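Robot arm to join the packing line at Zikorar

Staff at Zikorar, the bathroom fittings supplier, will begin sharing the packing line with a robot arm in August. The arm will pick up faucet parts and set them in their trays, a job now done by hand on two shifts. The first product planned for it is a three-piece set in chrome, with two cross handles and a tall spout, and the simulation work is being done on that set.

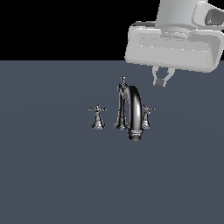
Packing and Dispatch — Site News

The line packs 900 sets a day at its busiest. Each piece has to be lifted, checked for scratches, and placed without touching its neighbor. Polished chrome marks easily, and packers change their gloves several times a shift.

Under the plan, the arm will do the lifting and placing. Checking stays with people. Packers will look over each tray at a lit bench before it is closed, and anything with a mark goes back to polishing.

Soon-im Um, who leads the day shift, said the change in duties was the main topic when the team met on Thursday. "People wanted to know what they would be doing all day if they weren't lifting," she said. "Most of it is inspection, and we already do that. We just do it in a hurry."

No jobs will be cut, according to the company. Five packers will train to run the cell, including how to stop it, clear a dropped part, and restart it. They will move up one pay grade when they finish. The night shift will keep packing by hand until the end of the year. 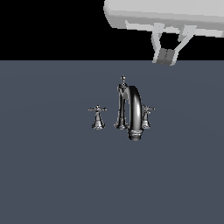
The arched spout is expected to be the hardest piece to handle. Its weight sits to one side and it can turn in the grip. Muriithi, the contractor setting up the cell, plans 50 supervised hours on the floor before the arm runs at normal speed.

Some packers have asked about noise and about the loss of the long bench by the loading door, where most people take their breaks. Um said the bench will move to the other side of the aisle — the spot has been measured and it fits.

Training sign-up sheets are at the dispatch desk. Sessions start at 7 a.m. and count as paid time.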